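Open day at the Janix hall, Povine

September 13, 2026

I went to the Janix open day to find out whether a machine could take on any of the dull jobs in my shop yet. Entry was free, the car park was full by ten, and the tea was 20 minutes' wait.

The first hall was for household work. A Halás machine folded tea towels while we watched, and managed one in nearly 28 seconds. It stopped twice for a creased corner and a member of staff had to smooth it out. Shirts were not on the programme. I asked about shelf stacking and was told to come back in April.

The second hall was better. Fitomora had screens up showing simulated arms at small handling jobs, which is how the firm tries out most of its work before any metal moves. 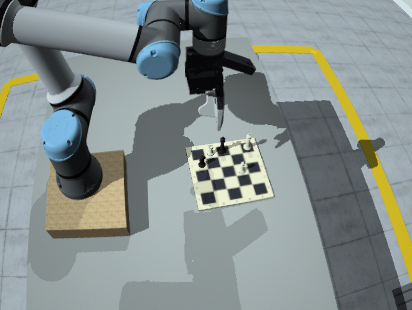
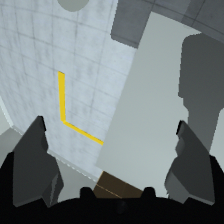

My own shop sells screws, hinges and paint, and the job I would hand over tomorrow is putting returned stock back in the right place. We carry 1,906 lines, many of them small. Setting chess pieces on their squares is close to that — few items, a plain board, and plenty of space for the arm. My drawers are deep and crowded, and half the labels have faded. The Fitomora man agreed that this was harder and did not try to sell me anything. I took a leaflet, had a look at the floor scrubbers by the exit, and caught the 3.15 bus home.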